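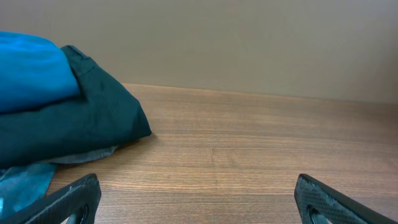 Pak-hei Ng wrote to me that anyone who still hates folding laundry should spend one winter building an arm to do it, and that by spring the hating would be over. He meant it as praise. I read it the other way.

I have been in and out of our shared workshop since January, watching the folding arm take shape. The parts list stands at 146 lines. The group calls it Prania, and they talk about it the way people talk about a kitchen remodel – nearly there, one more part on order. I like these people. I don't believe in the folding.

Cloth is a rotten thing to hand a machine. A box has corners that stay put. A shirt has a new shape every time somebody drops it, and a dark knit one hides its own edges in its own shadows.
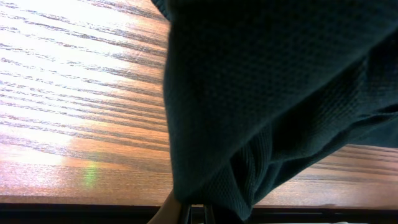
And yet the talk at the bench is always of speed. Last month's log shows 104 tries at picking up a single garment by its hem. Ask how many ended in something you would put in a drawer and the answer gets long. The grip was good, they say, or the code has changed since then. Fine. My grandmother's grip was good too, and she didn't need to be restarted.

What bothers me more is the money. Almost 115 hours of evening work went into the fingers alone, and the workshop's bike stand has been broken the whole time. People may spend their evenings as they please. I'd only ask them to quit telling new members that a home version is 2 years off.
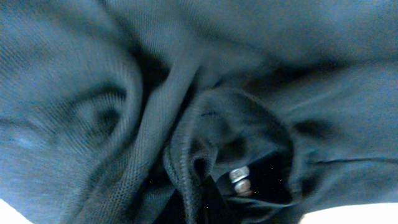 What I would build instead

A better drying rack, to begin with. Ours tips over when one side is full.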